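Up at 3 again and could not get back under, so I read the Drakia booklet from cover to cover. It says sixty minutes without a screen before bed and the body will "remember" how to sleep. I have now done that for 11 nights. My body remembers nothing.

The tea from Wakindale is no better. It smells like a garden shed and costs more than decent coffee, and the label promises calm without saying whose. I drank it anyway. I'd paid for it.

I am keeping this diary because the booklet tells me to, in whatever colour ink I find soothing. Blue biro, then.
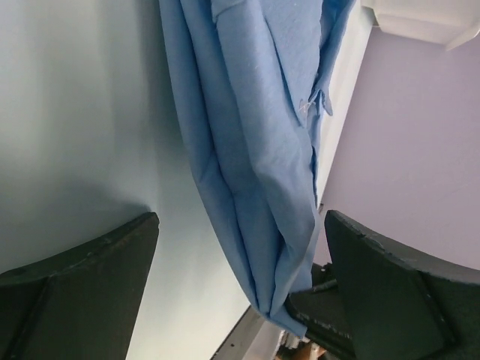
My sister rang at lunch and told me I was treating the whole thing like a court case, and that she'd slept badly for a year until she stopped checking the clock. Maybe so. She also swore by magnets once.

Still, I've turned the clock to the wall – that much is free. If it does nothing by the end of December, I'm going back to the late movie and toast. The booklet can go in the recycling with the tea box.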